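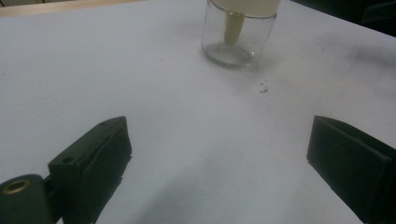 Ticket 188: line drops every evening
Opened by: Ngọc Ninh, Umadell Court
Provider: Ekuvano
Router: Tondel, supplied by Ekuvano
Wifi: Kun mesh, own equipment
Status: open (set to "resolved" by Ekuvano twice, reopened by me twice)

First report
The broadband goes off between eight and ten most evenings and comes back by itself after a few minutes. It has done this since the middle of July. The light on the router goes from green to amber, then blinks, then goes green again. Daytime is fine. I work from home and would have noticed.

I have already turned it off and on again. Please don't ask me to do it again unless there is a reason.

Reply from Ekuvano support
Thank you for getting in touch. We have run a line test and no fault was found. Evening slowdowns are often caused by wifi congestion from neighbouring flats. Please move the router to a central position away from other appliances, and change the wifi channel. We have marked this ticket as resolved.

Reopened
I didn't say slow, I said off. And when was the test run? If it was the middle of the afternoon then I could have told you what it would find.

I moved the router anyway, from the hall shelf to the sitting room, and set the channel by hand. It dropped that same evening. I then plugged a laptop straight into the Tondel with a cable and switched its wifi off. It dropped again with the cable in. I don't see how the neighbours' wifi gets into a cable.

Reply from Ekuvano support
Thank you for the further details. It may be that your mesh system is conflicting with the router. We do not support third-party equipment. Please disconnect the Kun units for at least 3 evenings and let us know the result.

My notes from those evenings
First evening, Kun units unplugged and in a drawer: dropped just after nine, back in a few minutes.
Second evening: nothing. Support will probably like this one.
Third evening: dropped twice, the second time for long enough that I gave up and read.

So the mesh isn't doing it. I have put it back, as the bedroom gets no signal without it.

From the router log
I found the log page under Advanced, then System, then a tab called Events that the printed guide doesn't mention. It only keeps the last 32 entries, so by morning the evening's drops have often been pushed out by messages about phones joining the wifi. I now save a copy before bed.

What the saved copies have in common: "DSL link down" comes first, then "PPP session ended", then a retrain, then "DSL link up". The line itself goes before the login does. I am not an engineer, but that looks to me like something between the router and the cabinet, and not a setting I can change from a web page.

After each retrain the sync speed is lower than before, then it creeps back over the next day or so.
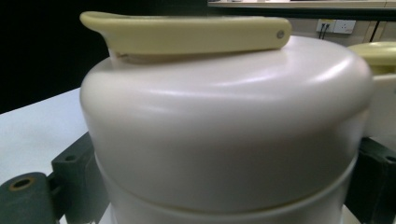 Can the line test be run in the evening, while the fault is happening?

It can, but only if you ring the support line during a drop and ask for a live test, as the automatic one is booked for office hours.

That took four messages to get out of them. It would have been useful in the first reply.

Live test, 2025-08-17
Rang during a drop. On hold for most of it, so by the time someone answered the amber light had gone. I asked them to keep the test going and it went off again while we were talking. The agent said the noise on the line was "higher than expected" and that she could see 4 retrains since the afternoon. She wanted to know if I had an extension socket. I do, in the bedroom, unused. She asked me to take the faceplate off the main socket and plug into the test socket behind it, which cuts the extension out.

Done that night. I'm not convinced, given that the wiring hasn't been touched since I moved in and all was well until July, but it's the first suggestion that fits the log.

Reply from Ekuvano support
We can see your connection has been stable overnight. We are pleased this has been resolved.

Reopened
Overnight was never the problem. Leave it open, please. I have the router on the test socket and will keep it there for a full week of evenings. If it drops again I want an engineer out, booked for after seven, and I want it confirmed in writing that I won't be charged for the visit. If it holds, I'd still like to know where the noise came from.

Latest entry
Two evenings so far on the test socket. One clean, one with a drop just before ten. Log saved and attached. Engineer requested, waiting for a date.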